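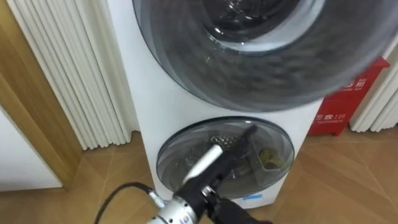 July | Progress report 2, Trarka laundry build | Submitted to the Castillo small projects fund by the Trarka build group, Flesalano shared workshop

Work covered: arm control, hand control, door approach on the stacked washer. Spending is inside the approved budget. The schedule has slipped by two weeks on the lower door and is unchanged elsewhere.

1. Machine and layout

The target appliance is a stacked unit with two round doors of different sizes, one above the other. The approach to each door is treated as a separate task with its own start pose. The lower door is the harder of the two. The arm has to come in low, the forearm passes close to the cabinet, and the wrist camera loses the rim when the fingers are near the glass. Tinted glass also returns reflections that the edge finder reads as a second rim. We now mask the inner part of the door and fit only the outer ring. False fits fell, but we have not yet run enough trials to give a rate.

2. Control software

The Jostix motion layer was moved to the new controller. Joint limits were entered again by hand and checked one joint at a time. The old file had the elbow limit in the wrong units, which explains the early stops listed in report 1. Logging is on by default and keeps the last 4000 samples per joint.

Arm speed is held at a low setting for all work near the appliance. We do not plan to raise it in this phase.

3. Standing reach

The upper door is worked from a standing pose with one arm raised and the other kept down by the body. Foot placement matters more than expected. A small error in heading at the feet becomes a large error at the fingertips with the arm out, and the correction has to be made before the arm is raised.

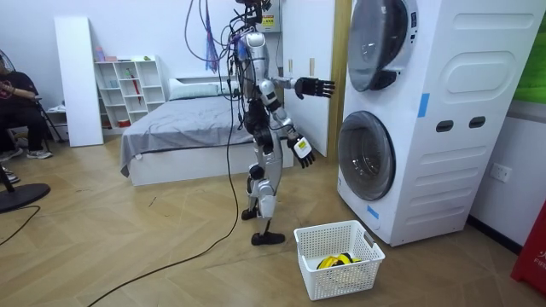

The heading check now runs as its own step, and the reach is refused if the check fails. A balance model with the arm extended is in draft. It does not yet include the weight of anything held in the hand.

4. Costs

Spent this period: $700, for replacement finger pads, connectors and a spare cable set. The line for a second wrist camera has not been used. We ask to carry it over.

5. Open items

- Lower door: repeat the approach trials with the new mask and report a rate.
- Cable routing at the wrist. The present loop is too long and needs a clip.
- Hand-over between the two start poses, still done by operator command.
- Written stop procedure for other users of the workshop. Draft done, review pending.

The next report will cover the lower door trials and the first 3 full open-and-close runs on the upper door.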